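Notebook Protocols Stock Map Archive Log in

October, toast bench, late morning

Back at the kitchen counter today, the one Hortensia keeps calling the Skindale counter. The plan was to get the toast timing settled before we write up the breakfast routine, and I got most of the way there. I used the Lukáč rye, sliced on the thick setting, and kept the dial where Leopoldo left it (he swears by it, I think it runs dark).

I like working at this end. The light under the cabinet is nice and warm, and the outlet is right there on the wall so I don't have to go hunting for the extension cord.

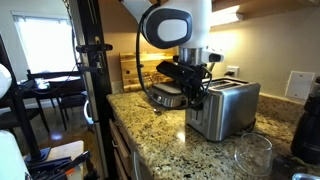
Toaster on the granite, glass in front, cutting board leaning at the back.

First pair came out pale on one side. Second pair was better — I turned the slices around and the pale side moved with the slot, so it's the toaster and the bread is fine. Wrote that on the Plemex sheet too. Average of the good runs is 2 minutes 37, and I'd stop at 2:26 for anything thinner.

Cords are still a nuisance. If we ever run the grill and the toaster together I want them on separate outlets, and Leopoldo should check what's on that breaker. The granite glares something awful in the afternoon, so mornings are better for judging color!
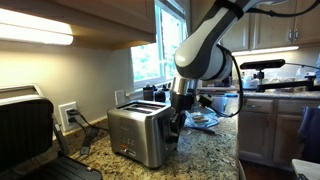 Grill at the left, toaster in the middle, window behind.

Crumbs next. I emptied the tray after every fourth slice, wiped the steel with a barely damp cloth and dried it right away (it shows every fingerprint, drives me nuts). The Rultus spray leaves streaks on brushed steel, so please don't use it there. It's fine on the stone. 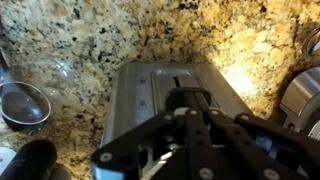

Still to do: thin white bread, frozen slices, and one bagel run if Hortensia brings bagels. I also want to try the grill for the open sandwiches, about 40 seconds longer than the card says. Butter is on the second shelf, labeled.

Recent entries
Kettle descaling, second try
Sharpening the bread knives
Grill plates: what comes off and what doesn't
Pantry shelf relabeling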